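Ticket 251 -- Planner picks the wrong arm after a stack change
Component: Piltano task planner, arm assignment
Status: Reopened
Severity: I put medium, someone changed it to low, I have put it back

Reopening this. It was closed as "fixed by the Furari update" and I don't believe that it was. What I saw after the update was fewer complaints, and the update also turned down the logging level, so of course there were fewer complaints.

The fault as first reported: with three cubes and one pad, the planner gives each cube to an arm at the start of the task and holds on to that choice. If the stack changes part way through, the cube's position gets updated but the arm assignment does not. You then get an arm reaching across the middle for a cube the other hand could take easily, or a plan that fails the collision check and retries until it times out.

What the release note claims: arm assignment is now worked out again on every perception update.

What I checked: I turned logging back up and replayed 77 saved tasks through the new build with the arms disabled. The assignment function is called on every update, so the note is true as far as it goes. It then reads the cube positions from the Tehrani world model cache, and that cache is only cleared when a cube is added or removed. Moving a cube does neither. So we now work out the same stale answer many times a second instead of once. Processor use went up, which I suppose is a sort of progress.

I also don't trust the stacked case. When one cube sits on another, perception sometimes reports a single tall object with the colour of whichever face it likes best. The planner sees two cubes where there should be three, counts that as a removal, and clears the cache. That gives you a correct assignment by accident. I suspect this is why the demo looked fine, as it was stacking all the way through.

Two layouts I am using for the comparison, one with yellow stacked on red and one with all three cubes apart:
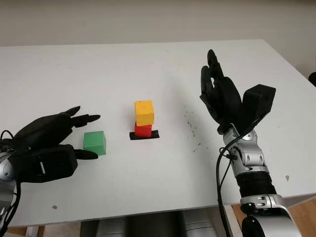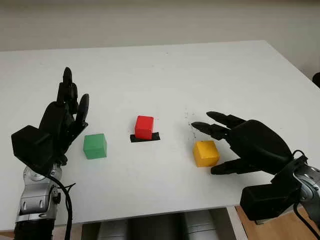

In both of them red is on the black pad, and a sensible planner would leave green to the left arm. Yellow is the one to watch. With yellow out on the right I expect the right arm every time. With yellow on red it is near enough to the middle that I could accept either arm, provided the planner can say why. At the moment the reason field reads "default" in both cases, which tells me the cost comparison isn't being used at all.

Things already suggested, and what I make of them:

Recalibrate the head camera. Done in May, made no difference, and the positions in the log are good. The trouble comes after them.

Raise the planner timeout to 700 ms. This hides the retries. Please don't.

Turn on the Grulau arm-swap option. Tried it. It swaps after the first failed plan, so you still pay for the failure, and on one replay it swapped back again and carried on swapping until I stopped it.

Request: clear the cache on any change of pose above a set threshold, and write the real reason into the log. I'd like the second part even if the first gets argued over.

Reply from Tavion Boateng, 17 August 2022

I agree about the cache, and I should have caught it when I reviewed the change. I'm less sure about clearing it on every move. Pose estimates wobble by up to 3 mm when nothing has moved, and if the threshold is too tight you'll throw the cache away constantly and the planner will dither between arms. I'd rather mark the single cube as stale and leave the others alone. The reason field is easy and I've done it on the branch for ticket 201. Could you run your replays against that before we touch anything else?

Follow-up

Ran them. The reason field now says "cost" for some tasks and "cached" for the rest, and every wrong assignment I found is among the "cached" ones. Marking a single cube as stale is fine by me for cubes lying apart. I don't see how it works for a stack, where moving the lower cube moves the upper one too and perception may have lost count of them anyway. Leaving this open until there is a replay test for that case. The log extracts are in the shared folder under the ticket number -- please read them before closing it again.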